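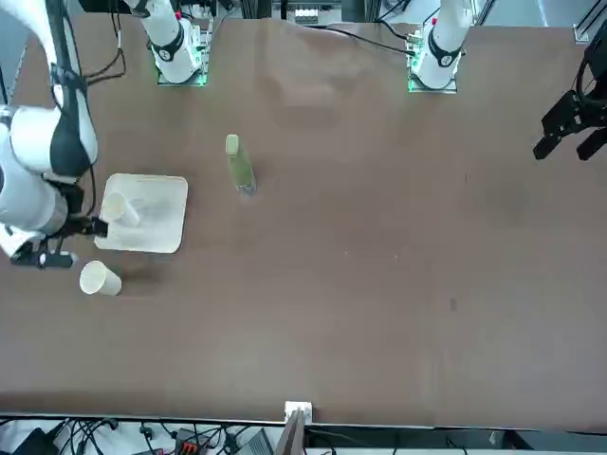

*4 min read*

I very nearly didn't go to the Rarkness open afternoon. It's a long way out on the Prumthorpe road, the bus drops you at the wrong end of the trading estate, and I'd been told parking was hopeless (it wasn't, there were loads of spaces round the back by the tile warehouse). But I've been moaning for months about clearing up after our café's lunch rush, and a friend forwarded me the invitation with three exclamation marks, so off I went in May with a notebook and a cheese sandwich.

Rarkness rent out robot arms, basically. You pay by the month, they put the thing in, and they come and sort it out when it sulks. The one they're pushing this year is called Griden, a two-armed table-clearing bench meant for canteens, staff rooms and places like mine. Two big white arms stand along the back of a wide brown table, each with a black two-fingered gripper on the end, and the mounting plates glow green round the edges. I liked the green a lot more than I expected to!

I'd pictured something the size of a coffee machine. No. You need a proper bit of floor for it, and the table is only part of the story, as there's a whole layer of cables and boxes tucked in under the front edge. I asked whether all that gets boxed in on the one you rent and was told yes, with a panel that lifts off for servicing. I'd want to see that panel before I signed anything, mind you. Our kitchen floor gets mopped twice a day and I am not a careful mopper.

The job they'd set out was a small one: paper cups, a shallow off-white tray and a plastic bottle. One cup was lying on the tray, the other had gone over on the bare table just below it, and the bottle was standing up nearby. I stood at the rail next to a couple who run a garden centre tearoom, and we all agreed it looked like the end of any table on a bank holiday. The tray even had grey smears on it, which made me feel quite at home.

What I really wanted to know about was the cups. Paper ones squash if you so much as look at them, and a cup on its side is a fiddly thing even for a person with an armful of plates. The grippers look chunky for that sort of work, all angles. The answer I got was that you set the squeeze for each kind of item when the bench is installed, and there's a list of everyday things it comes ready for. Paper cups and drinks bottles are on the list. Teapots aren't, and neither is anything with a handle thinner than a pencil, so that's half my crockery out.

Now, money. The Griden bench is £923 a month on a one-year agreement, and there's a £3,340 fitting charge on top, payable at the start. That made me wince. They do knock it down if you take two years, though the person on the desk couldn't say by how much and promised to email (nothing yet, I've checked my junk folder). You also get 119 hours of phone support a year, and I've no idea why it's 119. The brochure says delivery is included within 140 miles of Prumthorpe, and we're well inside that.

There was a talk too, in a warm room upstairs with very good flapjacks. Most of it was on the Steinarsdóttir plan, their name for the training bit, where you send in your own cups and plates and they set the bench up around them before it comes to you. I thought that was the best idea of the afternoon, and it costs extra, and I couldn't get anybody to tell me how long it takes. The garden centre couple asked the same thing and we all got the same leaflet.

Would I have one? In our place, with eleven tables and a step down to the kitchen, I can't see where it would go. Somebody would still have to carry everything over to it. For a works canteen where people bring their own trays back to one spot, I can see it much more clearly, and I'd love to watch one on a full lunchtime with soup involved.

They're running another open afternoon in the autumn, two till five, free if you book. Take the number 6 bus and stay on past the first estate stop, or you'll be walking along the verge like I was. The flapjacks go quickly.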